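Category: Events / Open Day / Talks

October 25, 2026
By Tomoyo Sakai, Visitor Program, Ollent

Speaker notes: The Simulation Demonstration at the Open Day

Welcome the audience and thank them for coming on a Sunday. Introduce Rhodri Penry, who will operate the workstation. Please speak slowly during the first two minutes, as people will still be finding seats. The hall holds 125. 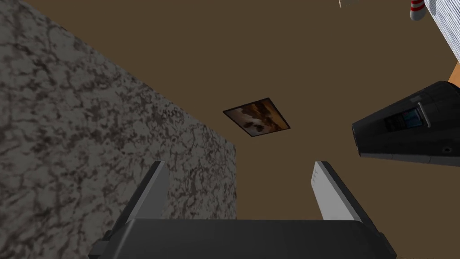

Open with the purpose of the visit. Ollent has held an open day every year since the building opened, and this is the first in which the simulation group has taken part. In earlier years guests walked through the workshop and saw the machines behind the safety rail. Many asked how a robot is prepared for its work before it is switched on. The talk is our answer to that question.

Explain the word "simulation" plainly. A simulated robot is a model inside a computer. It has joints, weight and limits, and it moves in a room that is also a model. The engineers give it a task, watch the result and change what needs to be changed. A mistake costs a few seconds of computer time.

Slide 2. Introduce Stasis, the software the group uses to build its rooms. Each room is put together from a library of 442 objects. The library includes furniture, kitchen items, toys and small appliances. Some are modeled in great detail and others are quite simple. Mention that the surfaces are chosen separately, so the same counter may be stone in one room and plain white in the next. Pause for Mr. Penry to change the counter twice.

Slide 3. Discuss the point of view. Guests will notice that the opening view is taken from close behind the gripper, looking out past its two fingers. Objects at the sides are only partly in sight, and some are difficult to name. The control program must work with the same limited view. Invite the audience to consider how they would find a cup in a kitchen if they could look only past their own hand. Allow a short silence before going on.

Slide 4. The live portion. Mr. Penry will run the task called Tian, in which the robot is asked to pick up one item and place it on a tray. He will run it three times, with the item in a different position each time. Please do not promise that all three will succeed. If a run fails, leave it on the screen and let him describe the cause. At the June rehearsal the second run failed, and the discussion that followed was the best part of the hour.

Figures, if asked. The group completed 363 test runs of Tian in the week before the rehearsal. Each run is recorded and kept. A full set of rooms takes 24 hours to prepare on the present computers. Questions about cost should be referred to the front desk.

Slide 5. From the model to the machine. State clearly that success in simulation does not guarantee success in the workshop. Real surfaces reflect light in ways the model does not fully copy – real objects also slip, bend and roll. For this reason every program is tested again at low speed on the workshop arm, known here as Zodano, with an operator at the stop button. Guests in the afternoon group will see that arm. Guests in the morning group may return at two o'clock if they wish.

Questions from children should be taken first. A step is provided at the workstation, and children may move the simulated gripper with the hand controller, one at a time, under Mr. Penry's supervision. Adults are welcome to try once the line is clear.

Closing remarks. Thank Mr. Penry and the simulation group. Remind guests that badges must be worn in the workshop and returned at the door – the yellow ones in particular, as they open the inner gate. The next talk begins in this hall at noon. Please leave the workstation switched on.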